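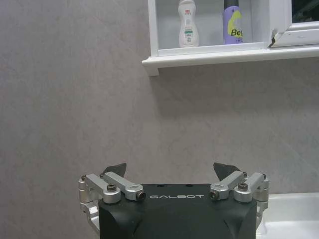
**壁龛搁板上可以摆放哪些物品？**

住户可在壁龛搁板上摆放日常使用的瓶装洗护用品及小件杂物。玻璃器皿、刀片类物品及明火香薰不得置于壁龛内。超出搁板前沿的物品应移至柜内存放。

# Lekar 公寓墙面与壁龛使用常见问题

本页由 Plurside 住户服务处编制，适用于 Lekar 公寓全部在租单元。租赁合同另有约定的，以合同为准。

## 日常清洁

**浅灰色石纹墙面应使用何种清洁剂？**

请使用中性清洁剂与柔软湿布擦拭，随后以清水过一遍，再用干布收净水痕。含酸、含氯及带研磨颗粒的产品可能损伤表面光泽，请勿使用。洁厕剂不慎溅到墙面时，应立即用大量清水冲洗。

**墙面上的深色纹路是污渍吗？**

石纹饰面本身带有深浅不一的纹理，各单元的走向也不相同。如无法判断，可用湿布在局部轻擦；擦拭后颜色无变化的，通常属于饰面自身纹理，请勿反复用力刮擦。

**搁板应多久清洁一次？**

建议每周一次。清洁前请将瓶罐全部取下，瓶底残液干结后较难去除，尤其是染发类及精油类产品。搁板前缘为圆角，擦拭时请顺着边缘下方一并擦净，该处容易积存水垢。

**壁龛内角出现霉点如何处理？**

轻微霉点可用中性清洁剂配合软毛刷处理，并保持通风至完全干燥。若霉点在同一位置反复出现，请停止自行处理并报修，由工程人员检查密封胶及墙体情况。住户不得自行铲除或补打密封胶。

## 物品摆放与收纳

**搁板的承重限制是多少？**

承重数值以各单元入住资料袋内的《设施说明》为准。资料遗失的，可向住户服务处索取副本。请勿以搁板作为扶手或支撑点，亦不得在前缘悬挂沐浴篮、挂钩或衣物。

**可以在墙面上加装置物架吗？**

需要钻孔的置物架一律须事先书面申请。吸盘式及无痕胶类产品可以使用，但应避开接缝位置。退租时如有残胶，由住户负责清除；因清除不当造成的饰面损伤，按维修实际费用结算。

**瓶装用品是否需要统一更换为分装瓶？**

不作要求。住户自行分装的，请在瓶身标明内容物。家中有儿童的，清洁剂类产品应与洗护用品分开，存放于儿童无法触及的柜内。

**公共区域的壁龛可以存放个人物品吗？**

不可以。公共区域壁龛仅供放置管理处提供的用品。遗留的个人物品将收存于 Feluler 服务台，逾期未领取的按《住户手册》有关条款处理。

## 报修与费用

**发现搁板松动或饰面开裂应如何报修？**

请先取下全部物品，停止使用该搁板，随后通过住户系统提交报修单，类别选择“墙面及固定设施”。报修单应写明单元号、具体位置，以及方便上门的时段。墙面及壁龛的维修由 Petrenko 承接，工作人员上门时应出示工作证件。

**维修期间能否正常使用该区域？**

涉及密封胶更换的，施工完成后的停用时间以工作人员现场告知为准。停用期间请勿冲淋墙面，也不要将物品提前放回。

**维修费用由谁承担？**

正常使用产生的老化及松动，由管理方承担。因超重摆放、使用禁用清洁剂或擅自钻孔造成的损坏，由住户承担。费用明细将随维修单一并送达，住户如有异议，可在收到后向住户服务处提出书面复核。

**入住时即已存在的划痕是否需要赔偿？**

已登记在《入住检查表》中的划痕、缺角及色差，退租时不计入赔偿范围。请在签署检查表前逐面核对墙面与搁板，并要求工作人员当场注明。

## 联系方式

墙面养护及摆放事宜请联系 Hashini Talukder；费用复核及书面申请请联系 Sewwandi Khondokar。来函请寄住户服务处，并在信封上注明单元号。每周一上午为内部例会时间，服务台照常收件，咨询事项于当日下午答复。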